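The Pencil Problem, or Why I Want Our Failures Kept

I have been putting robots through their paces in simulation for long enough that I should be past being upset by a bad result, and yet last Tuesday I went home upset by one, and my poor husband had to hear all about it over soup. So now it is your turn, and I will try to be fair to everybody, including the robot.

We run household tasks at Lokcombe before anything goes near a real kitchen. You give the arm a make-believe room, a table with a few things on it, and an instruction. Ours was to pick up the pencil and put it in the bowl. A small child could do it (mine did it with my good pens for most of one winter). We ran it 330 times on the new Erkance controller, and the summary came back looking lovely, with a tidy green bar that Seul-gi Hyun pasted into the team chat along with a little cake.

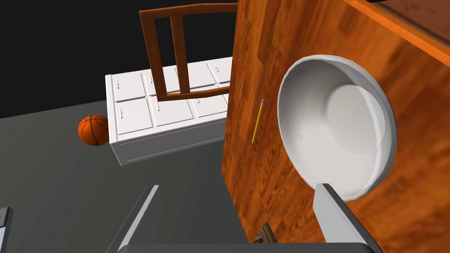
What the green bar left out

The summary had a rule in it, written years ago by people who meant well, that any run ending in a "lost view" was set aside and left out of the score. The thinking was that a lost view was a rendering hiccup, the computer's fault, and you shouldn't mark a robot down for that. I agreed with that rule. I believe I even argued for it, in a meeting with very bad coffee.

Well, Jin-sol Sung doesn't trust anything with a cake next to it, bless her, and she opened the discard folder. There were 60 runs in it. In those runs the hand had wandered away from the table altogether, and the controller went on reporting itself ready to grasp, with great confidence, while its own camera showed it nothing to grasp at all. The renderer had been working perfectly well the whole time. We had a fault in how the arm recovered from a poor approach, and we had built ourselves a drawer to hide it in.

Now, I know what some of my friends in this field will say, because Joon-young Ra said it to me very kindly that same afternoon. It is a simulation, the room isn't real, the bowl isn't real, and no one was hurt. All true! And I do see the danger in making a great fuss over every odd frame, when there are so many and the days are short.

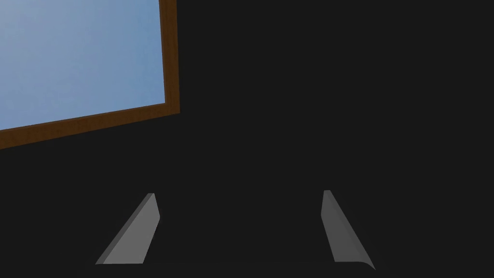

But I keep thinking about what a setting like ours teaches the people who work in it. If a run with an empty view is called a hiccup in simulation, then it will be called a hiccup on the bench too, and by the time there is a real table with a real person leaning over it to reach the salt, everyone has had years of practice at looking away. An arm that doesn't know where it is and believes it is ready to close its fingers is a safety matter, and I would say so even if the fingers were made of sponge.

What I would like is fairly dull, I'm afraid. Count every run. If a run is set aside, have a person look at it first and put their name beside the reason, and let the number set aside sit right next to the score in the same size of type. And when the arm can't find what it was sent for, let it stop and say so, even if that makes for a slower demo and a few awkward silences in front of visitors.

Dae-han Yeon has worked out that the looking would cost us 10 hours a month. I think that is cheap, and I have told him I'll do the first 2 myself. We have already put the 60 back into the count, and the bar is a good deal shorter now and not nearly so green. Seul-gi has taken the cake down, though she says it can come back when the arm has earned it, and I've promised to bake a real one.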